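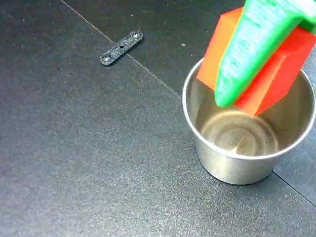

**Printed fingers dropping blocks early, anything to adjust?**

posted by fostura_bench

We run a small pick cell that puts blocks into a steel cup. The fingers are green printed ones, layer lines and all. They were fine for 500 cycles, then blocks started twisting in the grip on the way over. Force is at 19 on the Grodeck controller. Should I raise it or print new fingers?

**drumberg_tom**

Clean them first. Dust off the mat gets into the layer lines and they go slick. Alcohol wipe, let dry, run 9 test picks at the same force. If it still twists, check the finger screws – mine back out after about 168 hours of running.

**scanlon2**

just turn the force up

**pk_cellwork**

I wouldn't touch the force yet. Lay a straightedge on the finger pads. If there's a hollow where the block edge sits, print a new pair and re-zero the open position before you run it. Swap both fingers, even if one looks good.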